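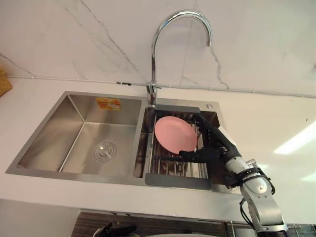 Delia Gaete took over the house on Dolholm in January under a written agreement. Clause two required her to leave the kitchen in the order in which she found it. The order was set down by Myrtle Okafor, the previous tenant, on a sheet kept inside the cupboard door. Cups went in the dishwasher. The pink plate was washed by hand and stood in the rack over the smaller basin, tilted, until morning. The larger basin was to be left empty at night. The sheet did not say what the plate was for. It measured 245 millimeters across and fit none of the cupboards.

For the first week Delia ate from it. The short program ran for 37 minutes at 50 degrees, and during that time she read the rest of the sheet. Most entries concerned the drain. One, in different handwriting, said: "If Atif calls, tell him it is still in use."
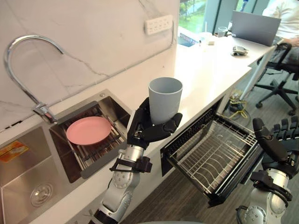

Atif Afridi called at ten past seven. He asked whether the plate was in the rack. She said that it was. He asked which way it was leaning, and she carried the phone to the sink to check.

"To the left," she said.

"Then she hasn't moved it."

"I moved it. I had eggs on it this morning."

There was a pause on the line. He asked whether it had chipped. She ran a thumb around the rim and reported that it had not. He thanked her and said he would call again next January, as agreed.
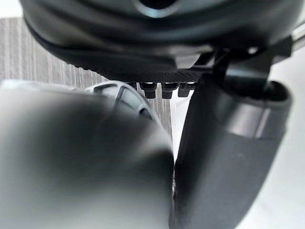

Four black pegs in a row, the last mostly in shadow.

Delia took the sheet down and found space under the final entry. She wrote the time of the call, the condition of the rim, and the word "eggs." Then she rinsed the plate, set it back at the same angle, and turned off the light over the counter.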